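Stone Counters: Which Tips Are Worth Your Time

I read a lot of cleaning advice, and most of it seems to be written to sell a bottle. Here is what I do in my own kitchen, and what I quit doing.

Vinegar on marble

Don't. Every list of "natural" cleaners says vinegar is safe on everything, and acid dulls marble. I have the ring next to my stove to prove it. Lemon is no better.

Special stone sprays

I used up a bottle of Timallow on one half of the counter and plain dish soap and warm water on the other. After 60 days I couldn't tell the halves apart. My neighbor Wajid Tarar swears by the spray, but he also polishes his mailbox.

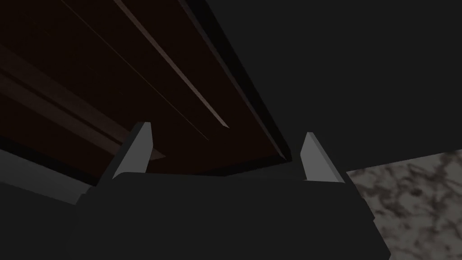
Baking soda paste for stains

This one works on oil, sometimes. Spread it thick, cover it with plastic wrap, leave it overnight and wipe it off. Give it two tries. The old coffee stain by my sink didn't budge after either one.

Sealing every month

The Kragh label says monthly. Drip some water on the stone first. If it still beads up, put the can back in the cabinet. I last sealed mine in October and it's fine.

Updated June 6, 2023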